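4.2 Tidying at the packing bench

The Trastthorpe bench covers chores that a shop hand does without thinking: clearing cups, sorting containers, turning labels outward. We ran 201 trials with the Ivudeo controller, 108 of them on smooth or rounded items.

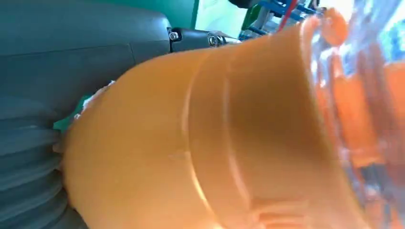
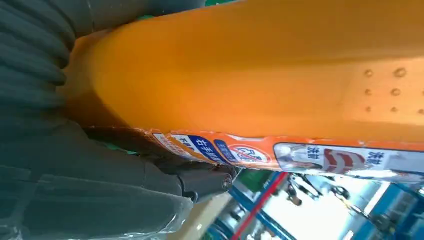
Figure 9. Wrist views at close range: orange cup beside clear plastic (first); orange object with printed label (second).

Clear film remains a problem - its highlights confuse the depth estimate. Labels are easier, though glare washes out the colour on one side.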